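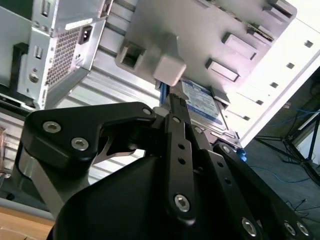

Good news if you've got an old PC gathering dust under the stairs: the Gralstead repair evening is back this Tuesday at 7, and it's moved! We're in the old Binitz shop now, two doors up from the chemist, with far more room for tables (and a kettle that works).

I popped in last week to see Ka-ming Mak, who was still putting up shelves. He tells me 17 people have already booked a slot, mostly with slow laptops and computers that won't start, plus one very sad toaster. There's space for 60 over the evening, so don't hang about.

It's free, though you'll need to pay for any parts. Bring your charger, please - I forgot mine in October and felt a right fool. And do copy your photos off first if you can. Under-16s are welcome with a grown-up.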